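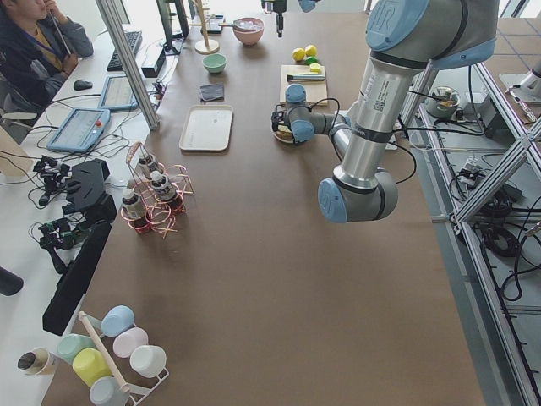
Paper down, cups and lemons out. Lemonade and toast table, first try.

Home | Forums | Kitchen & Table | New Posts | Search

Brown paper instead of a tablecloth: worth it?

tinpantry
Thursday, October 9, 2025
I'm doing a serve-yourself drinks and toast table for my sister's thing and this is where I've got to. Pastel cups, mug rack, the copper wire bottle rack with three little bottles in it, lemons and a lime by the board. The paper is off a 110 foot roll. My question is whether the paper is worth bothering with. Every party blog swears by it and I don't trust a single one of them. Lemon juice plus paper sounds like a mess to me.

Mirsad Stojanovska
You're right not to trust them. I used kraft paper at a lunch last fall and it was fine until someone cut fruit. Then it went soft under the board and tore when I slid the board over. Looks nice for the first ten minutes.

oakleaf_7
Disagree. Double it up where the board goes. We do this every year and just roll the whole mess into the trash. You're not writing a letter on it.

Mirsad Stojanovska
Double it up and now you have two wet layers. I'd take a bare tabletop and a rag.

tinpantry
I do like how the cups look against the brown though. Cups are Skadby, plastic, and they were cheap. The wire rack I paid too much for at Domska and I'm still not sold on it. It holds three bottles. My counter also holds three bottles.

Despina Georgiou
The rack is the one thing I'd keep! People see bottles in a rack and know they can help themselves. What I'd lose is the mug stand. A mug tree at a party with plastic cups, what is it for?

tinpantry
Fair. It was on the counter and I carried it over with everything else.

oakleaf_7
What knife is that for the lemons?

tinpantry
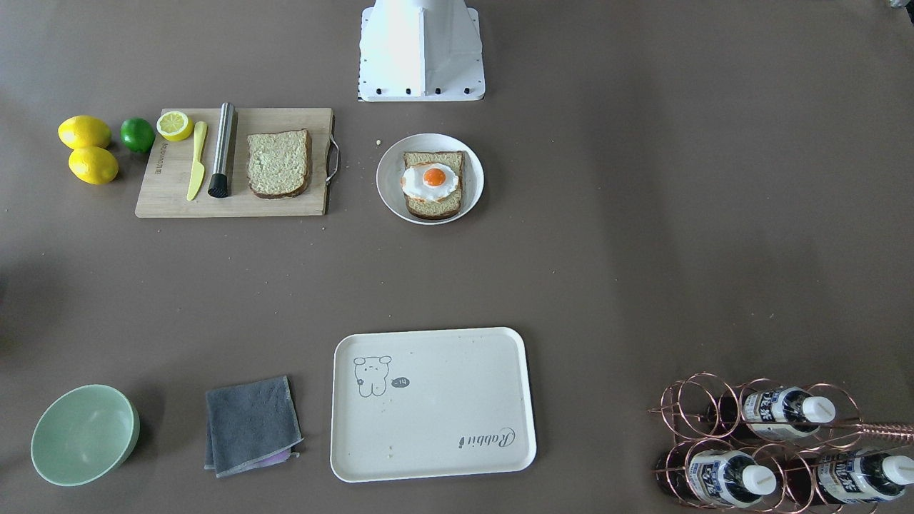
Plastic one, pale yellow. I figured guests would be less likely to hurt themselves with it. The steel muddler goes on the same board, and I have the lemons and lime off to the side so the cutting space stays open. The bread is on there too for now.

Despina Georgiou
Bread and lemon on one board? Lemon toast for everybody, I guess. Get a second board. Nikolaidis has a small bamboo one and it's held up fine for me.

Mirsad Stojanovska
Those plastic knives are made for lettuce. I'd want to see one go through a lemon with a thick skin before I handed it to a guest. You end up sawing, and a knife you have to lean on is worse than a sharp one. Slice everything ahead of time and put the knife away.

oakleaf_7
Sliced lemon sitting out all afternoon dries up and looks sad. Cut half, leave the rest whole.

Mirsad Stojanovska
Cover it. They make lids.

tinpantry
OK, so slice half ahead, second board for the bread, mug tree goes back to the kitchen. Still undecided on the paper. I'll wet a piece tonight and see what it does -- I'd sooner believe that than either of you.

Despina Georgiou
Use lemon juice, not water. And leave it an hour.

Contact us | Terms | © 2025 Mestivmont Forums | Back to top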